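3.2 Rack geometry and plate spacing

Open-frame racks differ from the wire type treated in Section 3.1 in that each plate is held at two levels. The lower edge sits in a shaped cradle at the base, and the face leans on an upright divider. The contact area is small at both points, which leaves most of the glaze exposed to air. We expected this to shorten drying at the rim and to have little effect at the foot ring, where water collects regardless of the holder.

All trials in this section used one rack, in black plastic. Plates were placed by hand in one of two arrangements: adjacent, with neighbouring slots filled, or spaced, with the middle slots left open. Plate colour was recorded only to keep track of position between weighings and was not treated as a variable.

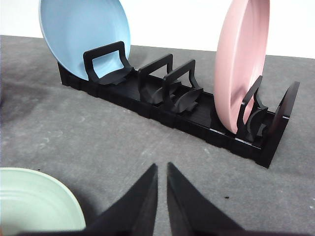

Figure 4. Spaced arrangement, with a light blue plate and a pink plate and the two middle dividers empty. Each divider has a curved cradle at its base.

The grooves in the rack floor run lengthwise. Water leaving a plate therefore tends to travel along the rack, and in the adjacent arrangement it can pass beneath the next plate before it reaches an end. For this reason the floor was wiped between trials, and the rack was turned end for end after every 12 trials.

Each arrangement was repeated 20 times. Plates were dipped, held vertically until the stream broke into drops, and set in their slots. They were weighed at the start and again after 2 hours on a balance with a capacity of 2000 g. Windows were kept closed. Trials were run in April, before the building's heating was shut off for the season, and the results should not be carried over to a humid kitchen without further testing.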